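搬家这事我得开个串说一下,趁还记得。边等人边打字,有错别字别管

1/ 先说结论:报价单一定要看背面。背面!!正面那个数字基本是给你看着高兴的

2/ 背景:老房子六月到期,房东要涨,我不想谈了,直接找新的。从城东搬到城西,四楼没电梯搬到有电梯的。东西不多,书多。书是最坑的,后面讲

3/ 问了两家,Weltano 和 Grevley。Grevley 客服回得快,但死活不给书面报价,就说"到时候看"。到时候看=到时候你没得选。pass

4/ Weltano 给了单子,1556,写着"全包"。我就信了。朋友说不贵,我也觉得不贵,现在想想大家都没看背面

5/ 背面写的啥呢:楼层费另算,超过四层才免……不对,是三层以下才免。我四楼。刚好卡在外面,气死

6/ 楼层费139,当天师傅拿手机给我看的,态度倒是很好。人家也是打工的,跟师傅吵没意义,要吵找客服

7/ 然后是书。书箱按"重箱"算,重箱要加钱,什么叫重箱?单子上写"由现场人员判断"。这句话我读了好几遍

8/ 所以经验:书不要装大箱。小箱装书,大箱装被子枕头。我反着来的,因为大箱先到手就先装书了,装完自己都推不动,只好又拆,腰到现在还疼

9/ 有人问胶带。买好的。便宜那种撕起来响得要命,贴上去一晚上自己翘开。封底贴成工字,别只贴一道

10/ 箱子上写字写侧面!不要写顶上!摞起来顶上根本看不见。写"厨房"也没用,要写"厨房-第一天要用"。我第一晚找不到烧水壶,喝的楼下便利店的水

11/ 说回钱。第二天打客服,排队排了半天,先说合同里有,再说帮我反映,然后就没声了。我再在打,换了个人,从头讲一遍

12/ 后来学乖了,不打电话,全部走文字。截图、单子正反面、付款记录,一次发过去,只问一句:下单页面写"全包",楼层费在哪里提示过?

13/ 隔了几天回我,说可以补偿100,发的是优惠券。下次搬家用。我谢谢你啊,谁没事老搬家

14/ 没要券,继续磨。最后退了楼层费那笔,原路退的,券也不知道为什么还是塞给我了。有要搬家的私我,拿走

15/ 重箱那笔没退,认了。"现场判断"这种字写进去了就很难掰,签之前让他们把标准写成公斤数,不肯写的就换一家

16/ 评论区问押金。老房东扣了156,说墙上有钉眼。入住的时候那些眼就在!但我没拍照。所以进门第一件事拍照,墙、地、水龙头、窗户缝,全拍,当天发给房东留个时间

17/ 新房子这次拍了一大堆,房东可能觉得我有病,回了个大拇指。大拇指也算书面确认吧,我当它算

18/ 还有宽带,提前迁!!我以为搬完再弄就行,结果新小区要排号,用流量撑了好久,开会一卡一卡的。迁移和新装是两个入口,选错了要取消重来,别问我怎么知道的

19/ 家具这块:旧衣柜别搬。拆了再装就不是原来那个柜子了,门合不上。挂 Holari 上卖掉或者送人都行,我送了,对方自己来抬,省一笔

20/ 床架可以搬,螺丝装小袋子用胶带粘在床板上。千万别统一放一个"螺丝袋",到时候全混在一起,谁是谁的都分不清

21/ 冰箱提前一天断电,擦干,门留条缝。到了新家也别马上插电,先立着放一放。调料瓶口包一层保鲜膜再拧盖,我酱油漏了,漏在袜子上

22/ 地址要改的:银行、快递默认地址、医保、各种会员。快递那个最容易忘,我有个包裹送去老房子了,新租客人很好帮我收着,回头请人喝奶茶

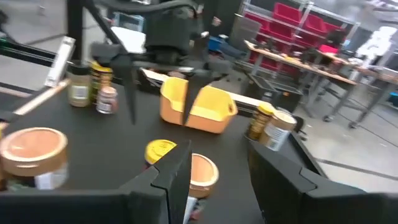

23/ 噢还漏一个,水电燃气走之前抄表拍照,跟房东当面对一下数。我燃气忘了抄,现在还在扯,有结果再接着更。先下了,人到了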